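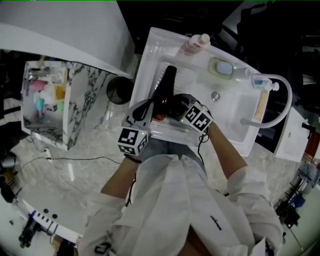 Hand-held gripper keeps losing grip on a hair dryer – is it the pads or the spring?

Asked by Matvii Kravchuk, January 21, 2021

We're building a pair of hand-held grippers in a shared workshop so we can record ordinary household jobs and later play them back on an arm. Most of it behaves. With the jaws clamped on the black hair dryer and the nozzle pointing up over the sink, it's fine as long as I keep my other hand on the gripper. As soon as I go one-handed and tip it sideways, the dryer starts to roll in the jaws and the recorded path is useless, because the tracking cubes say one thing and the dryer is doing another.

Jaws are printed, pads are a soft black rubber sheet from Lorente, trigger return is a spring out of the Tostton kit. The dryer weighs 764 grams with the cord bundled up. I've been told to buy the stiffer Tostton spring, which I doubt will do much, and to switch to the Coto silicone pads, which cost more than the rest of the jaw put together. Has anybody tried either one on something heavy and slippery? I'm not keen on spending money to find out the colour is the only thing that's changed.

2 answers

Volodymyr Polishchuk

I'd leave the spring alone. On that kit it opens the jaws when you let go of the trigger, so a stiffer one fights your finger. People recommend it all the time and I've never seen anyone post a before and after.

First question is where you're holding the dryer. If you grab the barrel, you've got a fat tapered shape sitting in a V and it will roll, whatever the pads are made of. Grab the handle. It's thinner, and on most dryers it's flattened a bit on two sides, so the jaws have something to bite on.

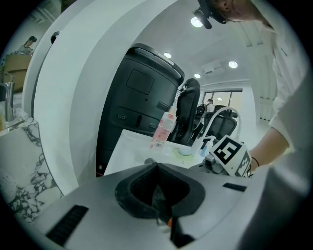
Second, check how far the pads stick out past the printed part. Mine were flush on one side and proud on the other by 2 mm, and I blamed the rubber for a month before I put a ruler on it. Sand the seat flat and glue them again. Contact cement, clamp overnight.

As for the Coto pads, I bought a set last March. They were grippy for a few weeks, then they picked up skin oil and soap and were about the same as bicycle tube. Wiping them with alcohol helped for an hour. I went back to tube. Cut it wider than you think you need and wrap it over the jaw tip, otherwise the corner peels.

I'd also question the cord. A bundled cord hanging off the bottom of the handle swings when you tip the thing, and that can be enough to start it turning. Tape it along the handle for one session and see if the numbers change before you order anything.
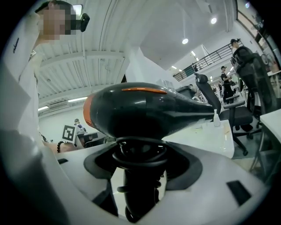 Last thing, and you may not like it. If the cubes are mounted on the gripper body they will never tell you what the dryer is doing, only what the gripper is doing. Better pads reduce the error but you still won't know how much is left. I'd want a small marker on the dryer itself for a few test runs. The Sestonum software claims it can estimate slip from the jaw opening alone. I ran it on 78 of my own clips and wouldn't trust it to sort laundry.

Comment from Matvii Kravchuk: Taped the cord and moved down to the handle. Better, still creeps a little when it's level. Pads are proud on one side here too, so I'll get the sandpaper out on the weekend. Haven't got a marker small enough yet.

workbench_tom

just get the stiffer spring mate, fixed mine. Also hot glue on the pads in little dots, works a treat

Comment from Volodymyr Polishchuk: Fixed it how? What were you holding, and did you measure anything? Hot glue dots will go soft if that dryer is ever switched on near them.

Comment from workbench_tom: a mug. dunno about dryers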